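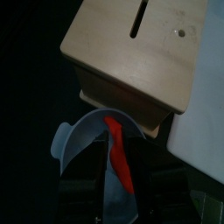 Slot box from above, with the light blue bowl. Smudges are worse toward the right side of the top.

4/20/26

Okay, box day. I finally sat down with the pale slot box and gave it a proper look, which I've been meaning to do ever since Roel said it was "getting a bit gray" and I told him he was imagining things. He wasn't! The top has picked up smudges and scuff marks, and they bunch up over on the right. I'd been looking at it every day from the front, where it's in shadow anyway, so of course I never noticed.

My first thought was finger grease. My second was that the finish never cured right (I put the second coat of Prakton on in March when the shop was cold, and I remember being impatient with it). I tried a damp rag on one corner, then a rag with a drop of dish soap, then a white eraser, which is Sheldon's answer to everything. The eraser did the most. What's left feels like it's sitting in the finish and won't come up without sanding, so I stopped there before I made a shiny patch.

The edges I'm still happy with. Rounding them over by hand took me most of an afternoon and I complained the whole time, but the corners feel soft when you pick the box up and nothing catches. Same treatment on the next one, except I'm going to do the rounding before I cut the slot. Last time I went over the slot again afterward to clean up the lip and managed to widen one end by a hair. You'd never see it. I can feel it with a fingernail and it bugs me.

About that slot. It's meant to take the Rawat tokens, which are 3 mm thick on paper, but the last bag I opened had a few fat ones that only went in if you leaned on them. I put the calipers on the worst of them and then got distracted and didn't write the number down - sorry, future me. The bag is on my shelf with tape on it. If anyone wants to measure them again before I do, please write it here and not on the bag.

Round hole next to the slot: leave it. Sheldon asked again if we could plug it, and I get it, people do try to push things through it that belong in the slot. But the Trallincombe drawing has it and I want the two versions to match for now. We can argue about it once they've had theirs for a while.

The bowl is staying too. I had a deeper one on trial last week and went straight back to the light blue one with the little tab. The tab is just a nice thing to get hold of, and it goes under the front of the box without knocking into the base ledge, at least if you come in from the side. The deep one hit the ledge every single time. I've put it back in the kitchen, so whoever was missing a salad bowl, that was me.

Then I spent a while on the rest of the set, with everything out on the black table.

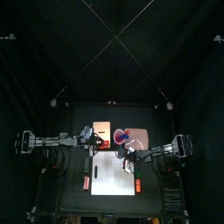
I do like working against the black. The pale pieces stand out so well that I can tell from across the room if something has been put down crooked, and the white slotted board is the clearest of the lot. The dark green block is the opposite, it sinks right into the tabletop. I walked past it more than once this morning while hunting for it, with the pink and the orange ones in plain sight the whole time. So the question for Roel is whether we repaint the green or leave it. There's a tin of lighter green left over from the Osteo job, if it hasn't skinned over. I vote repaint, but I also voted for the cold-weather varnish.

The trays I have no complaints about. They've kept their color better than I expected and they wipe clean. I'd like the next batch in one shade, though, because peach and pink next to each other just looks like we ran out of one halfway through (we didn't, I ordered from two different pages).

Cloths: wash them. All of them, please, and fold them when they come back. I know a cloth is supposed to get crumpled, but they've been getting used as bench rags too and then I can't tell which ones have oil on them. Bench rags live in the bucket by the sink.

Other bits, in no order:

Order number for the new boards is 1,231, and Roel has the paperwork. They should be 14 mm for the tops, same as before. Check the thickness before you sign for them.

I'm down to around 13 sanding discs in the fine grit and I'd like to keep those for the tops. Use the medium for anything underneath.

The small red pieces need a container of their own with a lid. They roll off and end up under things, and I was on my knees with a flashlight again at lunchtime.

Test scrap with the new coat is on the windowsill, started at 2:15. One thin coat, no second coat until tomorrow afternoon, and that goes for me as well. I've penciled an R on the right-hand end so I can smudge that side on purpose and see what it does.

Roel, if you're in before me, don't touch the scrap.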